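**Side table**

A side table is any small table that lives next to something bigger, usually a sofa or a bed. I've been keeping this entry going for my furniture wiki since January, and I still can't get two people to agree on the height! Lewis Drummond swears by level with the sofa arm; I like mine a touch lower (easier on the elbow).

Older ones had a drawer for candles and matches. The drawer mostly went away once lamps got cheap, and I miss it. My own Hukier, a hand-me-down from Sze-wing Yang, is over 200 months old and has been sanded down 5 times.

See also: coffee table, nightstand, tray table.

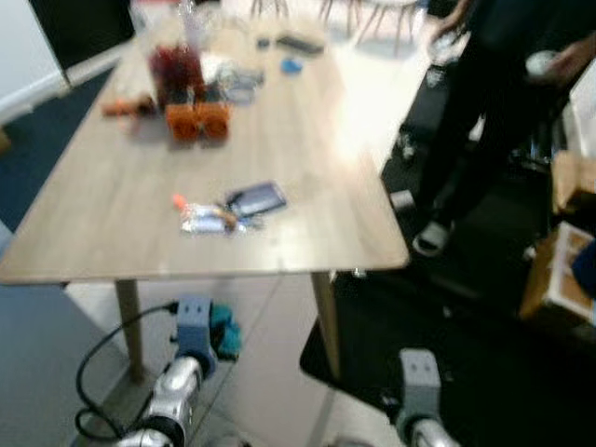 *A light wooden table with rounded corners and slim tapering legs.*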